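Home Projects Gallery Shop Hours Links

Kultlow arm build – gallery

Quick page, more words later. Two-arm bench build, done in the shared shop evenings and whenever Nasrin Nazari can get us the key. Started in November with one arm and a box of parts nobody had labeled. Now it's two arms and a lot more boxes. Normunds Paju did most of the wiring, Cletus Sorensen prints the plastic, I do the code and the sweeping up.

Budget was 500 for the first arm. Went over. Don't ask about the second.

Bench time. Jaw version four, the fat-bodied one. First three flexed too much at the base and would let go of anything slick. Cletus made the base thicker, then thicker again, and it stopped. Print time on the body is silly, so please dont drop it.

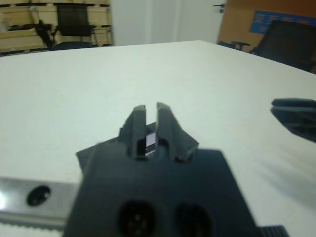

Wrist cam view over the white table. Fingers close together, other arm just poking in from the right.

Wrist cam is there for lining up picks. Still fighting the exposure, the pale tabletop blows out if the overheads are all on. Shahla Ahmadpour says lock the gain and stop fiddling with it. Probably right.

Cycle test so far: 2,000 open/close on the bench supply. One screw backed out at the end, thread lock on it now. Want to do another run with a load in the jaws before we call the mounts finished.

Next up – getting both arms to hand a part across without clipping each other. Slow speed only for now, and somebody stays on the stop button the whole time. Hamidreza Nikzad has a path planner half working on his laptop, he'll bring it in when it stops crashing.

Still needed: cable chain, a better clamp for the power brick, M3 inserts (we had 56, they are going fast). If you borrowed the small hex keys, put them back in teh Gaete drawer.

Files for the jaws go up once version five is settled. Ask Cletus if you want the old ones, they do print ok, just bendy.

Last update 19/07/2026

Contact: ask for Nasrin at the Grilatwood shop desk | © Kultlow build group | Back to top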